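About Vimmont

Vimmont is a training school and test workshop for service robots. We are in Durnevville, on the ground floor of a former print works on the canal side of town. We teach people to set up, run and repair robot arms, and we test arms for firms that want to use them in kitchens, storerooms and offices.

The school was started by Ilse Görtz, who had spent years repairing packaging machines and wanted a place where technicians could learn on working equipment. She still teaches the first week of every basic course. The workshop has 500 square meters of floor space. Part of it is used for classes and the rest for testing.

What we teach

The basic course lasts 4 weeks. Students learn how to mount an arm, wire it, set its limits and stop it safely. They also learn how to move it by hand and how to record a motion so that it can be repeated. No college degree is needed. Most of our students come from maintenance, warehouse or electrical jobs, and a few come straight from high school.

The second course is shorter and deals with handling. It covers grippers, household objects, doors and drawers. Employers ask for this course more than any other, and places are limited to the number of arms we have free.

We also run evening classes for people who already work with robots and need to learn a new controller. Dates for these are set in July for the whole year ahead.

Our test work

Lunis, our test group, works in the same building. Firms send us a task and we try it on our own arms, with ordinary furniture and ordinary objects. We write down what worked, what failed and how long each try took. The firm gets the full record, including the failures. We do not sell robots and we take no commission from anyone who does.

A good part of this work is with drawers. A drawer can stick, slide back, or open farther than expected. The arm has to reach in without hitting the sides and take hold of an object that may be standing or lying down. Students from the handling course sit in on these tests and help keep the record.

Open day

Once a year we open the workshop to the public. The last open day was on 27th January, and 400 people came through. Visitors could walk from bench to bench, watch the arms at work and put questions to the staff. The drawer bench drew the most questions. Several people wanted to know how an arm can tell where an object is, and one retired locksmith stayed most of the afternoon to talk about handles. 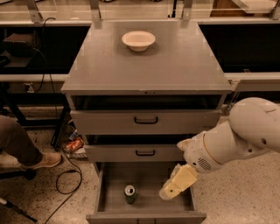
Drawer bench, with a can in the bottom drawer and the gripper open.

We also gave 2 short talks in the classroom, one on safety around moving arms and one on how to apply for the basic course. Notes from both are at the front desk. School groups had the morning to themselves, and we plan to keep it that way next time.

Group visits can be arranged outside the open day. Please write to the office well ahead and tell us the size of the group and the age of the youngest visitor. Closed shoes are required on the workshop floor, and long hair must be tied back. Parking is in the yard behind the building. The entrance is by the loading door and has no steps.

Who we work with

Lumbantobing, a maker of storage furniture, supplies some of the units used in our classes and takes two of our students each year for a paid work placement. Other placements are with repair shops and warehouses in and near Durnevville. The town library lends us its meeting room when our own classroom is full.

Contact

The office is open in the mornings. For courses, ask for the teaching desk. For test work, ask for Lunis and have a short description of the task ready, with the size and weight of the objects if you know them. We reply to all written requests, and course applications are answered in the order they arrive.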